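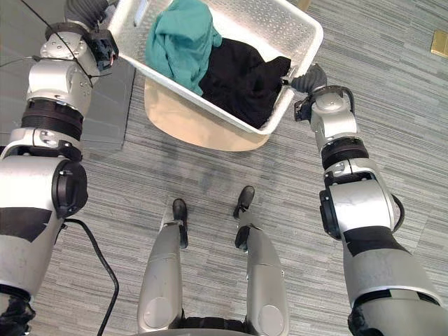 Wäschekorb in Weiß mit perforierter Wandung und gerundetem Rand, gefüllt mit zwei Kleidungsstücken in Blaugrün und Schwarz.

Zomar erweitert Sortiment für die Wäschepflege

Jidholm, 18. Dezember – Der Haushaltswarenhersteller Zomar nimmt im Januar einen rechteckigen Wäschekorb in das Lieferprogramm auf. Das Modell ist für Haushalte, Wohnheime und kleinere Wäschereibetriebe vorgesehen. Das Fassungsvermögen beträgt 27 Liter.

Der Korb besteht aus Kunststoff. Die Perforation der Wände lässt Luft an den Inhalt und senkt das Eigengewicht. Der Rand ist verstärkt und gerundet, sodass der Korb an jeder Stelle gegriffen werden kann – auch schräg gehalten, etwa beim Umfüllen in die Maschine.

»Bei der Auslegung stand die Steifigkeit des Randes im Vordergrund«, erklärt Myrto Katsaros, Leiterin Produktentwicklung. Im Werk Burkilness wurden dazu 111 Musterkörbe im Dauerversuch belastet. Die Serienfertigung ist am selben Standort angelaufen.

Den Vertrieb an den Fachhandel übernimmt Kalogeropoulos. Zum Start wird der Korb in rund 398 Verkaufsstellen geführt, zunächst ausschließlich in Weiß. Ersatzteile sind nicht vorgesehen, das Material ist sortenrein.

Pressekontakt: Gerardo Yap, Zomar, Unternehmenskommunikation, Jidholm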